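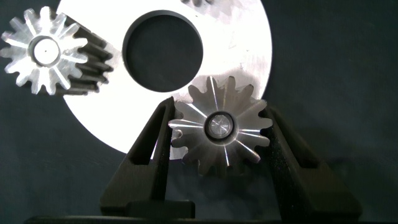
Dendine Small Gears

Dendine is a table of measurements from a drawer of small spur gears and the flat round plates that were stored with them. I love these parts! They are small enough to lose in a sleeve, and every time I put one under a lamp I find something I'd missed, like a worn flank or a faint line left by the cutter. The table has 374 rows covering 53 parts, and each row is one reading of one feature on one part.

The drawer came from the Postusine workshop when it closed. It had been a repair shop for small drives and clockwork displays, and very little in it was labeled, so a lot of the fun has been working out which parts belong together.

What's in the table

part_id: a short code, G for a gear and P for a plate
feature: outside diameter, bore, face width, hub depth, plate thickness or hole diameter
value_mm: the reading, in millimeters
pass: 1 or 2, because most features were measured twice
face: A or B, for features that differ from side to side
note: free text, often empty, sometimes quite long (sorry, I get carried away)

Face A on a gear is whichever side is brighter. That was a quick choice on the first evening and it has held up surprisingly well. The end faces tend to be bright and clean while the sides read darker, and once you've handled a few you stop having to think about it. On a few gears both faces are equally bright, and for those I put a dot of wax pencil on one side and called it A.

How the parts were measured

Everything gets laid out on a dark mat first. Pale parts show up beautifully against it, and a missing tooth or a nick in the rim jumps right out at you. One gear at a time goes on the mat, flat, with its bore facing up.
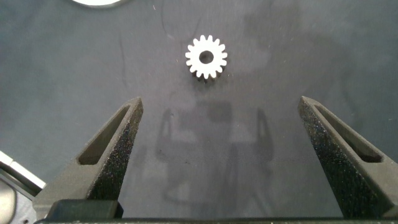 Bore readings are the ones I trust least. A bore this small is hard to get calipers into squarely, so I rock the jaws a little and keep the largest value that repeats. If pass 1 and pass 2 disagree by more than a hair, the note says "bore, see both" and I've left both numbers in. Please don't average them without looking! A couple turned out to be slightly oval, and that is far more interesting than an average.

Outside diameter is measured tip to tip across the teeth. With an odd number of teeth there is no tip straight across from another tip, so those rows use a small correction and carry "odd" in the note.

Plates are easier. Thickness is taken at the rim, clear of the big hole, and hole diameter is taken in two directions at right angles. The brushed finish on a plate can feel rough under a fingernail but makes no difference I can measure.

Putting a group together

After single parts come the groups. I set a plate down on the mat, put the gears I suspect belong with it on top or close by, and leave them there while I compare bores and face widths. Shanthi Barua taught me to do it this way and it beats staring at the spreadsheet. There are 40 parts with a group so far. The rest have "none" in the group file, which only means I haven't found their friends yet.
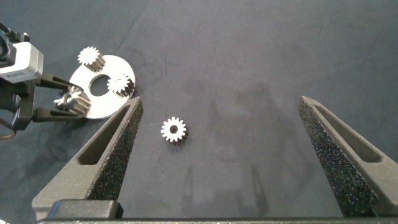
Known problems

G rows entered before May have no face value. I'm filling them in as I go.
Hub depth is missing wherever the hub is too shallow for my depth rod.
Two plates shared a code for a while. They are now P-2a and P-2b, but old copies of the table may still mix them up.
Tooth counts are kept in a separate file, so a recount never touches the measurements.

Using it

Help yourself, for anything. If you make something from it (a drawing, a model, a matching script, a poster for your shop wall) I'd be thrilled to see it. Corrections are just as welcome, especially from anyone who has worked with old display drives and recognizes a size. Send the part_id and what you think it is, and I'll go dig the part out and check.

Last full update: April 10, 2023

Related
Nolto: tooth counts and notes for the same drawer
Joshi: springs and spacers, measured the same way
Postusine drawer list

Contact: leave a note on the project page | © Dendine contributors | Back to top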